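Workshop notebook - matchday programme bench
2024-09-16

Big one today: Dymphna Ó Dubhghaill got the new signing's interview in the can before lunch, so the home programme finally has a front half! The paperwork cleared first thing and she had him sat down for the whole chat, boots still in the bag. I've listened through once and it's a beauty. He talks about growing up at Zeltham, playing on the wing for the under-sevens because he was too small for anywhere else, and there's a lovely bit on why he turned down a longer deal at Tierney to come here.

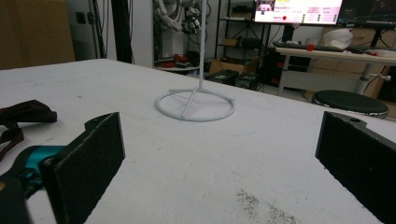 2 min read

Audio first. The recording is clean right up to the question about his old manager, where the ground staff start the mower under the window. I ran it through the Samix desk with the low end pulled well down and the voice came up nicely. You can still hear the mower if you go looking for it, but every word is there for the transcript. Save the untreated version as well, please, the podcast crowd may want to have a go themselves.

Length is the trouble. Typed up, it comes to 3971 words and we have four pages, with a full-page portrait on one of them. My plan is to lose most of the contract talk (it's all in the club statement anyway) and keep the Zeltham stories whole. Dymphna wants the answer about his dad driving the team van kept in full and I'm with her. It's the best thing in it.

Shirt number: he's taking 11. The squad list on the back cover still has that line blank, so it needs filling before anything goes off. He asked for 7 first and was told, very cheerfully, that it was spoken for. That story goes in too if he's happy with it. Dymphna to check.

Arvo Nieminen did a first layout over his sandwich and I love the opening spread. Name huge down the left-hand side, club colour behind it, pull quote running right across the fold. The quote is a touch long and the word "home" lands smack in the staples, so we need to shift it or trim it. I'd trim. He's also tried the new headline face on the youth results page, and the scores are so much easier to read than last season's. Could we use it for the league table as well?
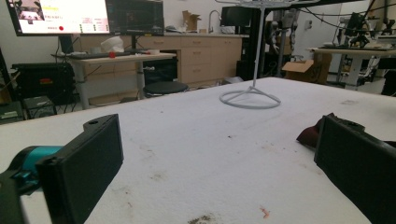 Test prints next. Arvo ran 2 copies of the centre pages on the Distell stock and the greens are finally behaving - the pitch looks like grass again, hooray. Skin tones are a shade warm on the team photo, so he'll bring the red back a little and run it again. Keep finished proofs off the big table with the white cloth on it, please, there are stains and smudges on that cloth and I want the covers spotless. Loose sheets can go in the flat drawers, cover side up.

Still to sort:

Captain's column. He's promised it by tomorrow night. He said that last time too, but last time it was brilliant.

Visitors' page. Need their recent results and a decent line on their keeper, who has been outstanding all September.

Kids' quiz. The answers are printed the right way up and they should be upside down. Arvo knows.

Mascot photos. Two families have sent theirs in, waiting on the third. Check the spelling of every name with the parents, including the easy ones.

Dymphna is cutting the transcript this arvo and I'll read it on the bus home.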